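Engebretsen serving tray, large size – my review after one winter and spring

I bought the large Engebretsen tray in November, when my old one broke at the handle and a full pot of coffee went on the carpet. I wanted something that could live on the table every day and also carry a dinner for guests from the kitchen to the other room. We have a long corridor and one step down in the middle, so for me a tray is a serious tool. I have now used it until May and I think I can say something useful.

First the price. I paid 49 dollars in the Wollono web store, with shipping included. There is also a medium size for 12 dollars less. I compared it for a long time with the Starnex tray, which has real handles and a rubber surface, and with a bamboo one from Boner that my sister-in-law has. The Starnex was sold out in the color I wanted. The bamboo one is beautiful, but hers has gotten dark stains after one year and she is more careful with things than I am.

The packaging was good. It came in a flat box with paper on both sides and no plastic, and there was a small leaflet in nine languages. The leaflet says that you can wash the tray in the dishwasher but that hand washing is "recommended for lasting beauty". I have washed it both ways. After many times in the dishwasher I see no difference on the top. On the bottom the four small felt feet are another story. Two of them came off before Christmas. I glued them back with ordinary craft glue and they came off again in the next wash. Now I have bought silicone dots from the hardware store and they hold. For this price the feet should be fixed in a better way.

The edge is high, and I like this very much. When I go down the step with soup bowls, a little always comes over, and it stays in the tray. With my old one it ran over my fingers. The edge also makes it harder to wipe the corners, because crumbs collect there and you need to go in with a cloth over one finger. I would still choose a high edge again.

Now the handles, or the missing handles. The large tray has only the rim to hold. With dry hands and a light load this is no problem. With a full load I hold it from below, and then I have to put it down on my knuckles and pull the hands out one after the other. My husband has bigger hands and he finds it easier. My mother, who is 78, does not want to use it at all, and I understand her. If you have weak wrists, please take the Starnex or another one with handles.

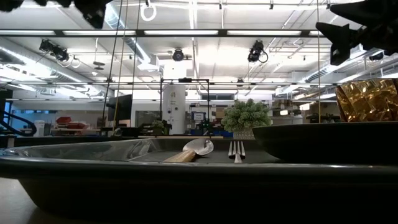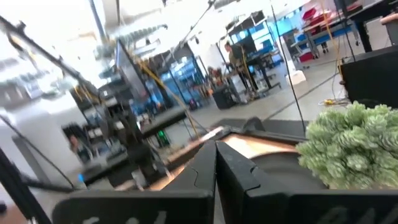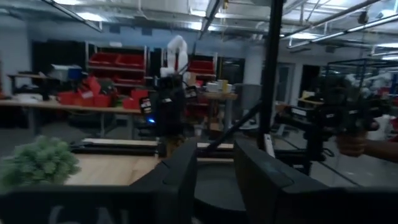 The weight is something I did not think of when I ordered. The web page gives it as 2000 grams, and I read this number without understanding it. Two kilos is a lot before you have put anything on. A pot of tea, six cups, milk and a cake on a plate, and you carry more than you would carry in a shopping bag, and with the arms stretched out. I have become used to going two times. On the other side, the weight makes it very steady on the table. When the children lean on one side it does not tip, and it does not move when somebody pulls a cup toward them.

How slippery is it? This was my biggest question before I bought, and I found no good answer in other reviews. Glasses with a flat bottom stand well when everything is dry. When there is water on the tray, they begin to travel. Small bowls with a narrow foot are the worst. I now put a thin cotton towel inside, folded once, and then nothing moves. It also makes less noise – spoons and cups on the bare surface make a sharp sound that you can hear in the whole apartment early in the morning.

Scratches: I was afraid for this because the color is dark. After these months there are some thin lines near the middle where I always put the sugar bowl, which has a rough bottom. You see them in low sun in the late afternoon and almost not at other times. Fingerprints you see always. If you are a person who is bothered by fingerprints, take a lighter color.

I had one contact with customer service, about the feet. I wrote in the evening and had an answer the next morning from Siv Ljungberg, who was friendly and offered to send a set of new ones. They came in an envelope nine days later. They were the same type of felt feet, so it did not help much, but I want to say that the service was quick and polite. I wrote back and suggested silicone. She answered that she would pass it on to the people who make the product.

Storage is the last practical thing. The large tray did not fit in any of our cabinets. I measured the table before I ordered and forgot to measure the cabinets. At first it stood behind the kitchen door, where it fell down each time the door was opened too far. Now it stays on the sideboard with the fruit and the mail in it, and when guests come I empty it and wash it. This works well, and I would maybe not have bought such a large one if I had known it would stand out all the time. The medium size would go in a normal cabinet of 60 centimeters, at least according to the measurements on the web page.

Would I buy it again? Yes, but in medium, and I would change the feet on the first day. It gets four stars from me. The star I take away is for the felt feet and a little for the missing handles – the rest is solid work, and I use it every morning.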